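Wosurdale Makers Forum > Out and about > Wragg open day, Gillcombe: who went?

gorsebank
Joined: March
Posted Dec 21, 2019

Well, I've been and I'm still buzzing! For anyone who missed the notice, Wragg opened up their workshop at Gillcombe and let the public wander through the robot side of the building. I'd expected a few posters and a man with a clicker. What we got was arms running all day, people at every bench happy to talk, and a tea urn that kept up with demand.

My favourite was the gripper bench. I got there early and stood far too long, to the point where my lad went off to find the toilets and came back and I hadn't moved. You get right up near it and can see all the screws and the workings, and the two fingers aren't a matching pair at all. One is a long open triangle with a fuzzy black tip, the other is more of a beam with a shiny dark pad on it. 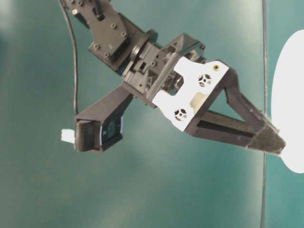

Photo: Ashley Marsden, Gillcombe open day

I asked about the shiny pad and was told it's there for touch, so the arm has some idea of what it's pressing on. The chap let my lad press a spare one and watch the reading jump on a laptop. He has talked of nothing else since.

Did anyone else go? I only managed half the benches.

tinsnips_8
Posted 40 minutes later

We went after lunch. Good day out, agree about the tea. I was less taken with the gripper bench than you were, I'll be straight. It was SLOW. I watched it think about one move for longer than it takes me to lay a table. The packing line at the far end was far more impressive and hardly anyone was looking at it.

gorsebank

Ha, fair, it wasn't quick. But the packing line does the same thing over and over with the same box, doesn't it? I could have watched that on the telly. With the gripper you didn't know what it was going to do next and neither did the people running it, which I loved.

tinsnips_8

That's my worry with it though! If I'm paying for a machine I want to know what it's going to do next.

impi_l

Hello all, Impi Laaksonen here. I was on the gripper bench until they let me go for a sandwich, so I'm biased. Thank you for coming and for all the questions, I had a lovely time.

On the speed: we had it turned right down for the day because there were children leaning in. It does go faster. It isn't as fast as the packing line and won't be for a good while, so tinsnips_8 has a point.

The fingers are meant to be changed. The triangle one gives a bit along its length when it meets something, and we swap what's on the tips depending on the job. The fuzzy stuff is for grip. It frays and we replace it, very low tech! Somebody asked me whether we'd tried soft and floppy things as well as stiff ones. Yes, and they're much harder. A stiff thing stays the shape you left it. A soft one sags and swings, and the arm has to cope with the far end being somewhere different from where the fingers are.

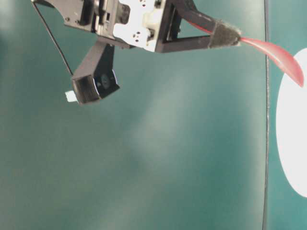 You can practise that sort of thing all week and still be surprised by it. Our test sheet has 974 lines on it now and the floppy ones are where most of the red pen is. I'd still rather show people that than only the tidy bits.

gorsebank

Thank you Impi! You were the one who explained the cable to us, I think. Green top on the bench, is that for any reason or just what was in the shed?

impi_l

That was me. Plain background, so you can see what you're doing. I'd have liked orange.

hobb_end

Couldn't get near it, which is my one grumble. They were letting people in 15 at a time and the queue was out past the bike racks. I had my mum with me and there were only 10 chairs in the whole waiting area. Jerkby did theirs with timed tickets and it was so much calmer.

tinsnips_8

Jerkby also charged for parking and ran out of cake. I'll take the queue.

hobb_end

I will not hear a word against Jerkby. They had a lift.

ashley_marsden

Gillcombe has a lift as well, round the side by the loading door, but the sign was pointing the wrong way for most of the morning. I moved it myself in the end. Sorry about your mum, hobb_end, that should have been sorted before the doors opened.

I've got a lot more photos from the day if anyone wants them, mostly arms and a few of people's backs. Send me a message and I'll pass them on.

gorsebank

Yes please, especially anything of the welding bench. My lad wants one for his wall.

tinsnips_8

Any of the packing line?

ashley_marsden

One. It's blurred.

tinsnips_8

Told you it was fast.

impi_l

We're talking about another open day, maybe in March, if the Wragg lot can find us a bigger room. I'll post here when I know. Bring your own things for the arm to try, nothing wet and nothing you'd be sad about.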